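Visit report: Rellia teleoperation lab, Irkum

I spent 16th August at the Rellia lab in Irkum, at the invitation of Joaquín Lucero, who runs demonstration collection there. The purpose was to see how they record manual tasks by remote control and whether the method would suit our packing line at Zunside.

The lab has 11 stations. Five were running during my visit. Each has a two-armed robot, a work table and an operator. The operator wears a headset and a pair of tracked gloves, and the robot's arms and fingers follow. Joint angles, finger commands and head camera video are written to one file. Their recording software is called Gape and was written in house.

I stayed longest at the fruit station. The task is to put artificial fruit into a small basket, one piece at a time, and bring the hands back to the start pose. Lucero chose it because the shapes call for different grips. A round piece can be taken from above with all the fingers. The banana has to be pinched across its middle, and the star fruit is awkward from almost any side.

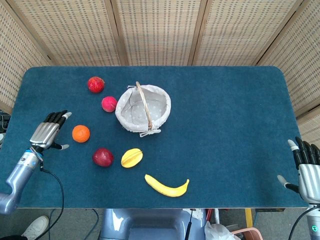
An episode begins when both hands are in the start pose and the operator presses a foot switch. It ends with a second press. If a piece is dropped and recovered, the episode is kept and tagged. If it leaves the table, the episode is thrown out. The layout is changed by hand between episodes, following a printed sheet.

The fruit task stood at 1288 accepted episodes when I asked. Lucero would not give a rejection rate, as the rules for accepting an episode changed in July and the older files are being reviewed again.

I was given a turn in the gloves. Arm motion was easy to pick up. Finger control was harder: there is no force feedback, so grip has to be judged by eye, and I squeezed too hard every time. New operators practice for 5 days before their files are used.

Points to raise with Zunside: glove sizing (two sizes only), the delay between glove and hand, which I could notice but had no means to measure, and who owns the recorded files. Lucero will send the Gape file format notes and the operator training sheet.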